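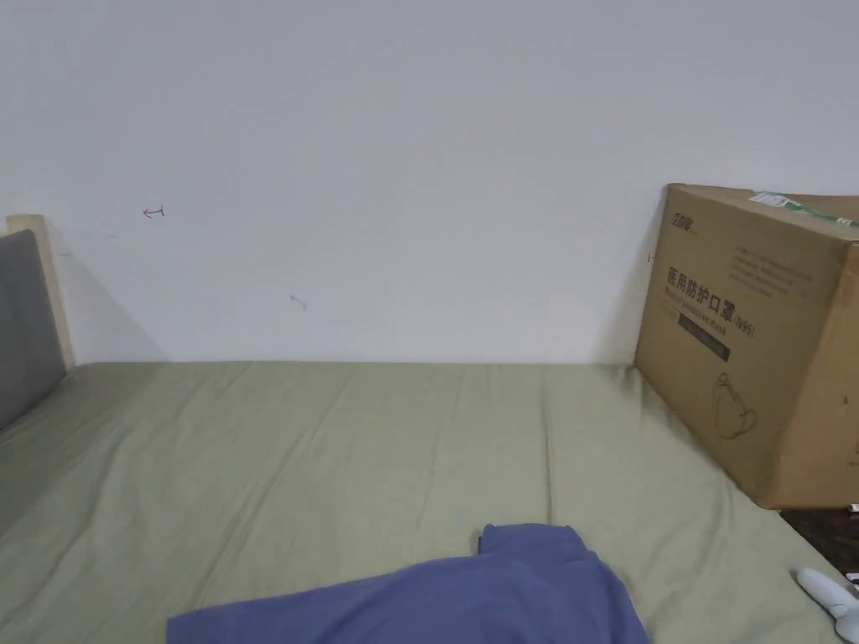 Unit 4 – Reading a Supplement Label

A dietary supplement label has two parts that matter for this unit: the principal display panel on the front and the Supplement Facts panel on the back or side. The front carries the name of the product, a statement of identity (the words "dietary supplement" or a version such as "iron supplement") and the net quantity. Most of the sales language is also found there. Claims about sleep are a common case. A label may say that a product "supports restful sleep" over a picture of a made-up mattress with a fitted sheet in pale green, a padded headboard and a plain wall, and neither the words nor the picture says anything about the dose inside.

4.1 Serving size

All amounts in the Supplement Facts panel are per serving. The serving may be one tablet, two capsules, or a scoop. Read this line first. If the serving is 2 capsules and the panel lists 12 mg of zinc, each capsule holds 6 mg. Students lose more marks on this step than on any other in the unit.

4.2 Amount and % Daily Value

Vitamins and minerals that have a Daily Value are listed above the heavy bar, with an amount by weight and a percent. Ingredients with no Daily Value are listed below the bar and carry a symbol that leads to a footnote. A missing percent does not mean the amount is small.

Vitamin A is given in mcg RAE, folate in mcg DFE, vitamin E in mg. Older labels use International Units for vitamins A, D and E. Do not compare an old label with a new one until both are in the same unit.

4.3 Proprietary blends

A blend may be listed under one name with one total weight. The parts must be named in descending order by weight, but their separate weights may be left out.

Worked case. Kidis Night Blend lists 2,224 mg per serving and names 11 ingredients. What can be stated: the first ingredient weighs at least as much as any other. What cannot be stated: the weight of the first ingredient, or whether the last is present in a useful amount. An equal split would give just over 202 mg each. The first ingredient therefore cannot weigh less than that, and the last cannot weigh more.

4.4 Types of claim

Structure/function claim – describes an effect on the normal structure or working of the body ("calcium builds strong bones"). Requires the standard disclaimer.

Health claim – links a substance to a lower risk of a disease. Requires authorization before use, or wording that meets the rules for a qualified claim.

Nutrient content claim – describes the level of a nutrient ("high in vitamin C"). Tied to set percents of the Daily Value.

Exercise

Use the Troloden and Pravmont labels in the course packet. For each, write down the serving size, the amount of magnesium per tablet, and the type of every claim on the front panel. Show the division. Hand in one sheet per pair to Jayson Sison before the lab; questions on the packet go to Cherry Mae Manalastas.

Reading for Unit 5: Dela Peña, chapter on storage and expiration dates, up to the section on fish oils.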